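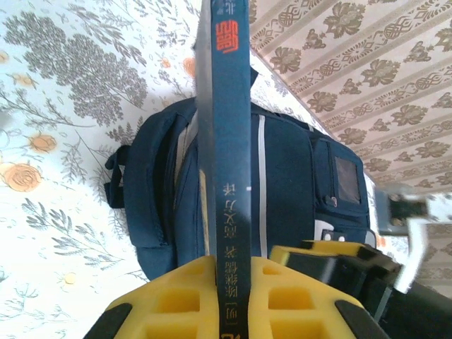

A book between the fingers of the gripper, with the school bag behind it.

Call for participants: student project "Pack the Bag", Tundov Robotics Club

The Tundov Robotics Club is looking for seven new participants for its student project in the coming school year. Applications are open from 21/08/2026 and will stay open until all places are taken. Please read the whole text before you write to us, as many questions we receive are answered in it.

What the project is

The task sounds simple. A pair of robot arms must open a school bag, put books and small things inside and close it again. A child of six can do it. For the arms it is difficult, and it has kept our members busy for two years already.

A school bag is soft. It changes its shape each time it is touched, it falls on its side, and the opening is never in the same place as before. A book is the opposite case: it is stiff and heavy, and if the fingers hold it only at one end, the other end wants to turn. So we have both kinds of problem on one table, and each participant soon finds out which kind he or she prefers.

The members drive the arms by hand, by means of a second pair of small arms which we call the leaders. Every attempt is recorded and afterwards looked at, marked and sorted. When there are enough good attempts, we train a model and let it try by itself. At the moment our collection has 2,664 attempts, of which 791 are marked as good. The others are not thrown away. A bad attempt with a clear note is useful to us, and a good part of the work is to write such notes.
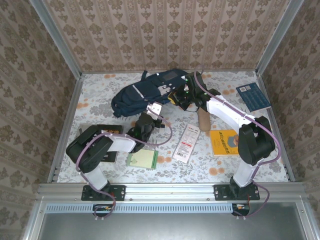 New members begin with the small objects. In the first weeks you will pick up a card, a cube or a thin book and put it down again in another place, many times, until your hands understand the delay between you and the arm. After this you learn to use both arms together, one to hold and one to move. Only then we go on to the bag. We ask you to have patience with this order. Some participants wished to start with the bag at once, and they lost more time than they won.

The work is divided in three groups, and you may say in your application which one you like best:

Driving. You control the arms and record the attempts. For this you need calm hands and good concentration for half an hour at a time. Experience with computer games may help, but it is not necessary.

Building and repair. You look after the cables, the screws, the servos and the finger pads. You will also design small parts and print them. Our printer is an Odelell, an old model, and you will have to learn its moods.

Data and training. You check the recordings, write the labels and prepare the training runs. We use Clisto, a labelling program written by former members of the club. Some Python is wished for in this group — one year at school is enough.

The groups change places after the winter holidays, so that everybody has seen more than one side of the project. If you have a serious reason to stay in your group, we will talk about it.

Who can apply

You should be between 15 and 20 years old and attend a school, a vocational college or the first year of university. You must be able to come to Tundov two afternoons in each school week. The working language is English, because our members have several mother tongues. Your English doesn't have to be perfect. Mine is also not perfect, and the work goes on.

Previous knowledge of robots is not required. From the last group of participants, more than half had never touched one. We would like very much to receive more applications from students who consider themselves to be "not technical", as well as from those who sew, play an instrument or do model building.

What we look for

We look for people who come on time, who write down what they did, and who can say "I made a mistake" without fear. An attempt in which the zip doesn't close is quickly repeated. An attempt which was labelled wrongly and hidden can cost the data group a week.

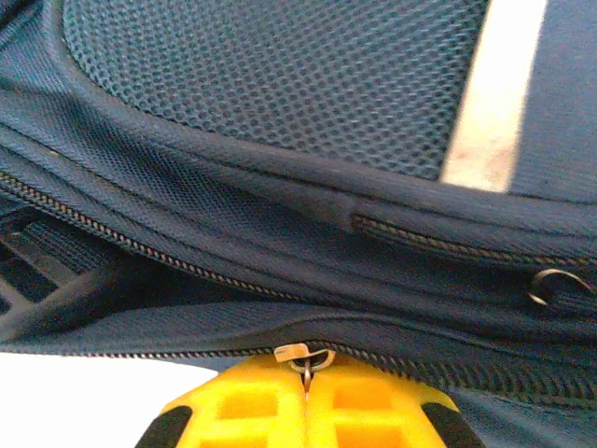 Zips are the chapter which we want to finish this year. The slider is small, the tab can lie flat against the cloth, and the pull must follow the curve of the seam or it gets stuck. We have tried several ways to hold the tab and we aren't satisfied with any of them so far. If you have an idea, even a strange one, please write it in your application. It will be read with interest.

The competition

In May we take part in the Bickerstaff Cup for student robotics, in the class "Household and School". Each team has a fixed time on the table and may not touch the bag after the start. Last year we received 131 points and came into the middle of the list. We lost most of our points at the closing of the bag. The team for the Cup is chosen in spring from all three groups, and new participants have the same chance as the old ones.

What we offer

Participation is free of charge. The club pays for materials, for the safety glasses and for the journey to the Cup, including one night in a youth hostel. Participants who stay until the end of the year receive a written certificate with a description of their work, and many schools accept it as a project mark. Please ask your teacher about this before you apply, as the rules are different from school to school.

We can't pay a wage. We also can't promise a place at the computer on every afternoon; sometimes you will wait, and sometimes you will help to tidy the cables.

How to apply

Send us an e-mail or a letter of one page at most. Please write:
your age and your school or college,
which group you prefer and why,
one thing you have built, repaired or learned by yourself — it may be very small,
on which afternoons you can't come.

Please don't send marks or certificates. If you are under 18, we need the signature of a parent or guardian, but only after you have been accepted.

We invite all suitable applicants for a trial afternoon, where you may drive one arm for twenty minutes and talk with the present members. It isn't an examination. You will get our answer within two weeks after your visit, also when the answer is no.

Contact: Tundov Robotics Club, project "Pack the Bag" | © Tundov Robotics Club | Back to top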